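빨래는 침대에 쏟아 놓고 개는 것이 좋다

22.8.28 | 조회 2257

우리 집에서는 마른 빨래를 걷으면 일단 침대에 쏟는다. 어머니가 그렇게 하셨고 외할머니는 침대가 없으니 안방 아랫목에 쏟으셨는데, 어느 쪽이든 옷더미가 한 번은 넓은 바닥 위에 산처럼 쌓였다가 조금씩 낮아지는 광경을 보면서 자랐다. 그래서 나는 어른이 되어 혼자 살림을 꾸릴 때까지도 다들 그렇게 하는 줄로만 알았다. 그런데 요즘 정리 강의나 살림 책을 보면 침대에 옷을 올려놓는 일을 아주 나쁜 버릇처럼 말한다. 건조대에서 걷는 자리에서 바로 개어 바로 서랍에 넣어야 하고, 중간에 어디 내려놓는 순간 일이 두 배가 된다고들 한다. 틀린 말이라고 우길 생각은 없다. 다만 나는 오래전부터 이 말이 조금 서운했고, 오늘은 그 서운함을 좀 길게 적어 보려고 한다.

옷은 펼쳐 놓아야 보인다. 서랍 속에 세워 놓은 옷은 등만 보이고 옷걸이에 걸린 옷은 어깨만 보인다. 검은 옷이 많은 집이라면 더 그렇다. 우리 집이 바로 그런 집이라서, 옷장 문을 열면 전부 비슷한 어둠이고 손을 넣어 만져 봐야 이게 바지인지 윗도리인지 안다. 그런 옷들도 밝은 이불 위에 나와 누우면 저마다 얼굴이 생긴다. 고무줄이 늘어난 허리, 보풀이 일어난 소매, 지퍼 손잡이가 떨어져 나가 실로 묶어 둔 자리 같은 것이 그제야 눈에 들어온다. 나는 단추 떨어진 것을 거의 언제나 침대 위에서 발견했다. 건조대 앞에 서서 급하게 개던 시절에는 단추가 없는 채로 서랍에 들어갔다가, 외출 직전에 그 옷을 꺼내 입고서야 혀를 차곤 했다.

한때는 나도 남들 하는 대로 해 보려고 꽤 애를 썼다. 프룰룸(Prullum)이라는 칸막이 수납함을 개당 4000원씩 주고 다섯 개나 샀고, 구데타(Gudeta)라는 살림 앱을 깔아 요일별로 할 일을 채워 넣었다. 앱은 저녁마다 빨래를 개라고 알려 주었는데 그 알림이 어찌나 꼬박꼬박한지 나중에는 밥을 먹다가도 괜히 죄를 지은 기분이 들었다. 칸막이는 지금도 잘 쓴다. 양말을 넣기에 참 좋다. 앱은 그해 10월에 지웠는데, 지우고 나서 제일 먼저 한 일이 이불 위에 빨래를 한가득 쏟은 것이었으니 사람 버릇이라는 게 참 질기다.

침대는 높이도 알맞다. 바닥에 앉아서 개면 무릎이 아프고 식탁에서 개면 어쩐지 반찬 냄새가 옮을 것 같아 마음이 쓰인다. 침대 옆에 서서 허리를 살짝만 숙이고 개다가, 힘들면 옷을 한쪽으로 밀고 걸터앉으면 된다. 게다가 면이 넓다. 바람막이나 재킷처럼 품이 있는 옷은 좁은 데서 개면 꼭 팔 하나가 삐져나오는데, 침대에서는 두 팔을 다 벌려 눕혀 놓고 지퍼까지 올린 다음 천천히 접을 수 있다. 미끄러운 천으로 된 옷은 특히 그렇다. 무릎 위에서 접다 보면 자꾸 흘러내려서 처음부터 다시 해야 하니 말이다.

순서에 대해서도 한마디 하고 싶다. 책에는 큰 옷부터 개라고 나와 있는데 나는 양말부터 한다. 양말은 작아서 더미 속에 숨는다. 다른 옷을 먼저 치우면 마지막에 양말만 남아 제 짝을 금방 찾을 것 같지만, 그때쯤이면 기운이 빠져서 에라 모르겠다 하고 한 바구니에 몰아넣게 된다. 기운이 있을 때 더미를 뒤져 검은 양말을 모으고, 발목 길이를 맞대어 보고, 돌돌 말아 한쪽에 세워 둔다. 그러면 뭔가 시작한 것 같아서 기분이 좋다! 그다음이 속옷과 반바지이고 겉옷은 맨 나중이다. 겉옷은 갤 것인지 걸 것인지 결정을 해야 해서 시간이 걸린다. 환절기가 가까우면 더 망설인다. 다시 입을지 넣어 둘지, 저녁 바람을 맞아 보기 전에는 알 수가 없다.

물론 침대에 쏟는 방식에는 큰 약점이 하나 있고, 그건 나도 안다. 안 개고 자는 날이 생긴다. 옷더미를 발치로 밀어 두고 그 옆에 쪼그려 누워 잔 적이 나도 여러 번 있다. 아침에 일어나면 애써 펴 놓은 셔츠가 종아리에 깔려 있고, 결국 다시 다려야 한다. 이걸 두고 정리하는 분들이 뭐라고 하시면 할 말이 없다. 그래도 나는 그런 밤이 살림의 실패라고까지는 생각하지 않는다. 피곤한 사람이 먼저 누운 것이고, 옷은 다음 날에도 옷이다. 내 경우에는 자기 전에 20분만 남겨 두면 대개 다 개지는데, 그 시간을 남기지 못할 만큼 긴 하루였다면 빨래가 좀 기다려 주어도 되지 않을까.

예전에 플릴비(Flilby) 골목에 살 때 아래층이 세탁소였다. 문을 열어 놓으면 커다란 작업대 위에 남의 옷들이 겹겹이 누워 있는 것이 보였는데, 나는 장을 보고 올라가다가 그 앞에서 괜히 걸음을 늦추곤 했다. 다려서 비닐을 씌운 옷보다 그렇게 막 놓인 옷이 더 보기 좋았다. 누군가 조금 전까지 만지고 있었던 것 같고, 곧 또 만질 것 같은 모양이었다. 침대 위의 빨래를 좋아하는 마음도 거기서 자란 것이 아닌가 싶다.

이불 무늬 이야기도 빼놓을 수 없다. 누구는 흰 바탕이 제일이라고 하고 누구는 무늬가 있어야 때가 덜 보인다고 하는데, 빨래를 개는 사람으로서 나는 밝은 바탕에 무늬가 조금 있는 것이 제일 좋다. 검은 옷을 하나씩 걷어 낼 때마다 밑에서 과일이며 잎사귀가 나오면 얼마나 남았는지 한눈에 알 수 있고, 지루한 일을 하는 동안 눈이 쉴 데도 있다. 레이스 덮개는 지퍼에 걸릴까 봐 조심스럽긴 해도, 어두운 옷 밑으로 비치는 맛이 있어서 나는 그것도 편을 들어 주고 싶다.

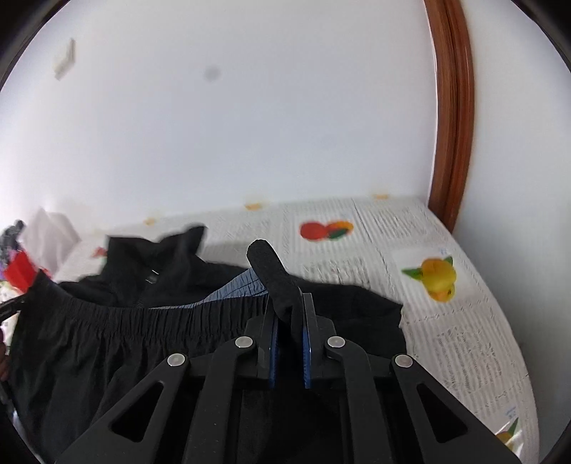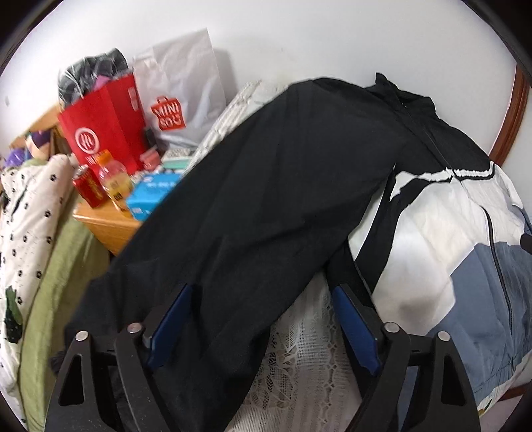
침대 위의 검은 재킷과 다른 옷가지들

생활 > 살림 에세이 > 옷과 빨래

이 글은 센홀름(Cenholm) 생활 게시판에 올린 것을 조금 고쳐 다시 실은 것이다. 처음 올렸을 때 댓글로 여러 분이 자기 집 방식을 알려 주셨는데, 소파 등받이에 한 벌씩 걸쳐 놓고 갠다는 분도 계셨고 아예 개지 않고 바구니째 꺼내 입는다는 분도 계셨다. 읽으면서 한참 웃었고, 소파 쪽은 나도 한번 따라 해 보았다. 양말이 자꾸 방석 틈으로 들어가서 그만두었지만 수건을 갤 때는 제법 괜찮았다. 다음에는 그 수건 이야기를 써 볼까 한다. 세 번 접느냐 네 번 접느냐를 두고도 할 말이 꽤 있다.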